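Section 4: Setting up your Kekik kitchen scale

Welcome to the fun part! Once the scale is level and paired, you can weigh straight into whatever you already cook with, and the Grimarness app keeps the running totals for you.

4.1 Placing the scale

1. Pick a hard, flat spot. Stone, tile and solid wood all work beautifully. Avoid cloths, mats and cutting boards.
2. Keep a hand's width clear on every side, so nothing leans on the platform.
3. Turn the four feet until the bubble sits inside the ring.
4. Press and hold POWER for 2 seconds. The display shows dashes, then 0.
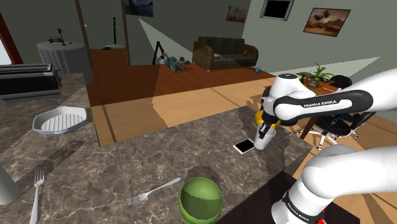 Note: If the dashes stay on, the feet are uneven. Switch off, go back to step 3 and try again.

4.2 Pairing with the app

1. Open Grimarness and tap Add Scale.
2. Press UNIT and TARE together until the blue light blinks.
3. Type in the code from the display. You have 23 seconds, and you can restart as often as you like.
4. Name your scale (have some fun with this, the name shows up on every recipe card!).

4.3 Weighing with a bowl

The tare key is a real joy once you get used to it: one bowl, a whole batch of dough, and hardly any washing up.

1. Set the empty bowl in the center of the platform.
2. Press TARE and wait for 0.
3. Add the first ingredient and read the weight.
4. Press TARE again before the next one. The app saves up to 9 ingredients per recipe.

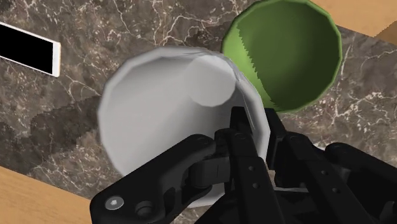 Caution: The limit is 2,000 grams, and the bowl counts toward it even after you press TARE. If the display reads OVER, lift everything off right away.

Note: Wide bowls can hide the display. Swing out the Stosex riser under the platform, then press TARE again.

4.4 Cleaning

Wipe with a soft damp cloth and dry the feet well. Never put the scale under running water.

For baking by percentage, go on to Section 5.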